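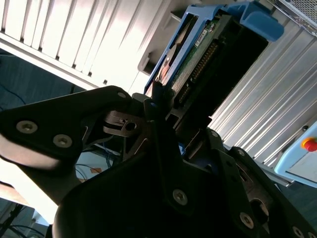
Zwischenbericht zum Vorhaben "Plattenbestand Vedau", Förderlinie Quintero

Liebes Quintero-Team,

seit meinem letzten Bericht ist einiges passiert, und das meiste davon ist blau. Die Einschubrahmen sind nämlich endlich da (die Lieferung hing ewig in Feltorville fest, dazu weiter unten mehr), und damit konnte ich mit dem Teil anfangen, für den Sie uns das Geld ja überhaupt gegeben haben: die alten Platten aus den Kartons holen, in Rahmen setzen und so in die Aufnahmen bringen, dass man sie lesen, prüfen und wieder herausnehmen kann, ohne jedes Mal mit losen Kabeln zu hantieren.

Kurz zur Erinnerung, falls der Antrag gerade nicht auf Ihrem Tisch liegt. Es geht um die Festplatten, auf denen das Tonarchiv Vedau über die Jahre seine Überspielungen abgelegt hat, also Dialektaufnahmen, Chorproben, Lokalfunk und ein ganzer Schwung Interviews mit Leuten aus den Ziegeleien. 226 Platten sind es nach der Bestandsaufnahme. Im Antrag hatte ich noch eine kleinere Zahl stehen, aber dann kam beim Umräumen im Keller noch ein Umzugskarton mit der Aufschrift "Weihnachten" zum Vorschein, und Sie können sich denken, was darin war. Kein Lametta jedenfalls.

Wo wir stehen

Von den 226 Platten sitzen inzwischen alle bis auf 15 in einem Rahmen. Darüber freue ich mich wirklich sehr! Das Einsetzen selbst ist keine große Kunst: Platte zwischen die Schienen legen, schauen, dass die Steckerseite frei bleibt, vier Schrauben, fertig. Wenn man es oft genug gemacht hat, geht es nebenbei, und ich habe dabei sehr viele alte Chorproben gehört. Die restlichen 15 haben Bohrungen an anderer Stelle, die passen nicht zu unseren Rahmen. Für die suche ich noch eine Lösung, im Moment liegen sie in antistatischen Beuteln in einer eigenen Schublade und warten.

Etwas Zeit haben mich die Etiketten gekostet. Auf vielen Platten klebt irgendwo noch ein alter Aufkleber, mal mit einer Archivnummer, mal mit einem Kürzel, das heute keiner mehr deuten kann, und einmal stand da einfach "die gute". Ich habe nichts abgelöst. Die alte Beschriftung wird abfotografiert, in die Liste in Unby eingetragen, und die neue Signatur kommt außen auf den Rahmen, dorthin, wo man sie beim Herausziehen sofort sieht. Dass Unby inzwischen auch Fotos zum Datensatz speichert, ist eine große Erleichterung, vorher hatte ich dafür einen Ordner auf dem Schreibtisch und ein zunehmend schlechtes Gewissen.

Die Aufnahmen

Auch am Gestell bin ich weiter. Ich hatte Ihnen beim letzten Mal geschrieben, dass mir die alte Lösung mit dem offenen Regal zu wackelig war. Jetzt sitzen die Halterungen fest auf Aluminium, und das ist ein Unterschied wie zwischen Campingtisch und Werkbank. Die grauen Halterungen tragen oben jeweils den schwarzen Anschlussblock, in den die Platte gesteckt wird, und an den blauen Teilen daran kann man sich gut orientieren, wenn man mit dem Kopf schon halb bei der nächsten Platte ist.
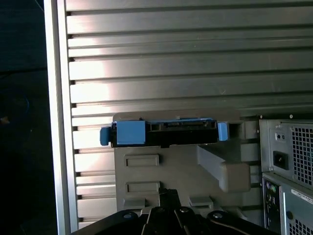
Beim Ausrichten war ich pingelig, das gebe ich gern zu. Eine Halterung, die auch nur ein bisschen schief sitzt, verzeiht einem das ungefähr drei Platten lang, und dann fängt man an zu drücken, und Drücken ist bei Steckkontakten nun einmal genau das Falsche. Ich habe deshalb jede Halterung zuerst nur leicht angezogen, eine leere Rahmenattrappe hineingeschoben, nachgerückt und erst dann richtig festgeschraubt. Das hat einen ganzen Nachmittag länger gedauert als geplant (und der Kaffee war danach auch alle), aber seitdem musste ich keine einzige mehr nachstellen.

Eine Sache würde ich beim nächsten Mal anders machen: Ich hätte die Kabel vor den Halterungen verlegen sollen. Im Nachhinein völlig klar, vorher irgendwie nicht. Eine Reihe musste deshalb noch einmal herunter, das waren zwei Abende Arbeit, die Sie im Stundennachweis unter "Nacharbeit Gestell" finden. Ich habe das bewusst extra ausgewiesen und nicht irgendwo untergemogelt.

Ein- und Ausstecken

Jetzt zu dem Punkt, nach dem Sie in Ihrer letzten Mail ausdrücklich gefragt hatten, also ob die Platten den häufigen Wechsel überhaupt mitmachen. Meine Antwort ist ein vorsichtiges Ja. Jede Platte wird in diesem Projekt mehrmals gesteckt: einmal zum ersten Auslesen, einmal für die Prüfsummen und noch einmal, wenn die Kopie gegengelesen wird. Bei den Steckversuchen sind wir bisher bei 2159 Vorgängen, das zählt Unby automatisch mit, sobald eine Platte erkannt wird. Auffällig geworden sind 13 davon, meistens in der Form, dass die Platte erst beim zweiten Anlauf in der Liste auftauchte. Verbogene Kontakte hatte ich bis jetzt keine, und ich schaue wirklich jedes Mal nach, mit Lupe und Stirnlampe, was von außen bestimmt sehr komisch aussieht.

Am wichtigsten ist der Winkel. Der Rahmen muss gerade in die Aufnahme, und die offene Unterseite der Platte mit der grünen Leiterplatte darf unterwegs nirgends entlangschrammen. Angefasst wird am Rahmen, so weit außen wie möglich.
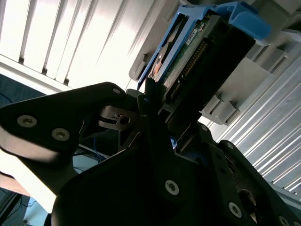 Ich habe dazu eine kleine Anleitung geschrieben, eine Seite, laminiert, sie hängt jetzt neben dem Gestell. Darin steht auch, dass man nach dem Einschieben kurz innehält, bevor man zur nächsten Platte greift. Klingt übertrieben, hilft aber: Die meisten Fehlversuche hatten wir abends, wenn es schnell gehen sollte. Den Griff am Rahmen lässt man beim Herausziehen übrigens bitte nicht zurückschnappen, der ist zwar kräftig gebaut, aber Kunststoff bleibt Kunststoff, und Ersatzgriffe einzeln zu bestellen ist offenbar eine Wissenschaft für sich.

Was nicht so gut lief

Die Lieferung, natürlich. Die Rahmen waren für März zugesagt, standen dann aber im Zwischenlager in Feltorville, weil auf dem Lieferschein die falsche Hausnummer stand. Drei Telefonate, zwei Formulare, und am Ende bin ich selbst hingefahren und habe die Kartons in den Kombi geladen. Die Fahrtkosten habe ich unter Transport verbucht, ich hoffe, das ist für Sie so in Ordnung. Wenn nicht, sagen Sie bitte Bescheid, dann nehme ich sie wieder heraus.

Außerdem ist der Raum im Sommer ein Problem. Am Vormittag geht es gut, aber ab 15 Uhr scheint die Sonne schräg herein und alles aus blankem Metall blendet so, dass man die Schildchen kaum noch lesen kann. Ich habe provisorisch ein Betttuch vors Fenster gehängt. Ein ordentliches Rollo wäre mir lieber und ist aus den Restmitteln bei "Ausstattung" locker zu bezahlen, dafür bräuchte ich von Ihnen nur ein kurzes Okay.

Und dann noch das Auslesen selbst, das langsamer vorankommt als das Einrahmen. Ein paar der älteren Platten brauchen einfach ihre Zeit, und bei zweien höre ich Geräusche, die mir nicht gefallen. Die habe ich vorerst zurückgestellt und würde sie gern einer Fachfirma zeigen, bevor ich daran irgendetwas weiter versuche. Ein Angebot ist angefragt.

Geld und Zeit

Bei den Sachkosten liegen wir im Plan, die Rahmen waren sogar etwas günstiger als veranschlagt, dafür haben die Schrauben und das ganze Kleinzeug mehr gekostet, als ich gedacht hatte. Bei den Stunden bin ich leicht drüber, siehe Nacharbeit. Den Abschlusstermin würde ich trotzdem gern so stehen lassen. Sollte sich bei den beiden lauten Platten herausstellen, dass es aufwendiger wird, melde ich mich rechtzeitig und nicht erst, wenn der Termin schon vorbei ist.

Als Nächstes steht an: die restlichen Platten ohne passenden Rahmen unterbringen, die zweite Leserunde abschließen und die Tonproben für das Gemeindehaus in Vedau zusammenstellen. Die Vorführung dort war ja Ihre Idee, und sie kommt bei allen, denen ich davon erzähle, großartig an! Eine Aufnahme vom Ziegeleifest habe ich schon ausgesucht, da singt jemand im Hintergrund herzzerreißend falsch und merkt es nicht.

Die Belege und die aktuelle Liste aus Unby liegen im gemeinsamen Ordner. Wenn Sie lieber vor Ort schauen möchten, kommen Sie gern vorbei, am besten vormittags wegen der Sonne.

Herzliche Grüße aus der Projektwerkstatt Vedau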